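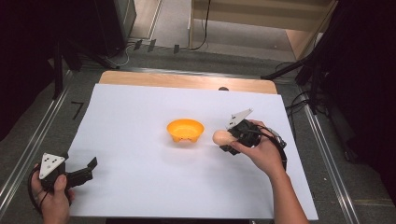 Moving Eggs from Carton to Bowl: Breakage in a Small Kitchen
Project report, second semester, Food Service and Household Technology
Edeltraud Plattner

1. Why I chose this topic

In my practical weeks I worked in the breakfast kitchen of a guest house in Costport. Each morning the eggs were taken out of the cartons and laid in bowls next to the stove, and each morning a few of them were cracked before the cook could use them. The kitchen manager had a notebook where the losses were written down. According to this notebook, 3,538 eggs were used during my stay and 102 of them were thrown away because of cracks. I wanted to know at which step an egg gets damaged, and if the bowl and the surface under it make a difference.

2. Materials

I worked on a low table, because the fall is then short if something goes wrong. A white sheet covered most of the work area. On white it is easy to notice a small wet spot or a piece of shell, and on the wood of my table I missed them in the first trial.

For the bowl I compared two types. The first is a shallow plastic bowl in orange-yellow, the second is a deep steel bowl from Zaugg, which the guest house also uses. The eggs were small, with a pale shell, and came from the Pamel farm shop. All eggs were checked with a lamp before the test, and those with fine lines in the shell were put aside for baking.

3. How the test was done

Every egg was lifted from the carton, carried over the sheet and put down in the bowl. I put only one layer into each bowl. After that the eggs were taken out again one by one and checked with the lamp a second time. The steel bowl had to stand on a folded towel in half of the trials, so that I could compare hard and soft ground. In total I made 1,644 transfers, spread over the whole of November. Many eggs were used more than once, and this is a weak point which I discuss below.

4. Results

In the plastic bowl the first egg almost never had a problem. The damage came with the third or fourth egg, when it rolled down the side and hit one that was already lying there. In the shallow bowl the way down is short, and the cracks were fewer. In the deep steel bowl I had to let the egg go earlier, as my hand did not fit well to the bottom with other eggs inside. The towel under the steel bowl made less noise but I could not find a clear difference in the cracks.

Another observation is about the holding. An egg held at its two long sides stays quiet. When it was held near the pointed end it turned, and then one presses more without wanting it. Most of my own mistakes were of this kind – especially in the evening, when I was tired.

5. Discussion

The same egg can have a very small crack from an earlier transfer which the lamp does not show. For this reason I repeated the last part with 161 fresh eggs, each used only one time. The order of the bowls stayed the same, but the distance between them became smaller.

I also did not test cold eggs directly from the refrigerator. My teacher at Nastton asked about this, and I think it would be a good question for the next group.

6. Recommendation for the kitchen

Use shallow bowls and fill them with one layer only. Lower the egg until it touches the bottom before opening the fingers. A second bowl should stand ready, so that one does not try to find place for the last eggs in the first one.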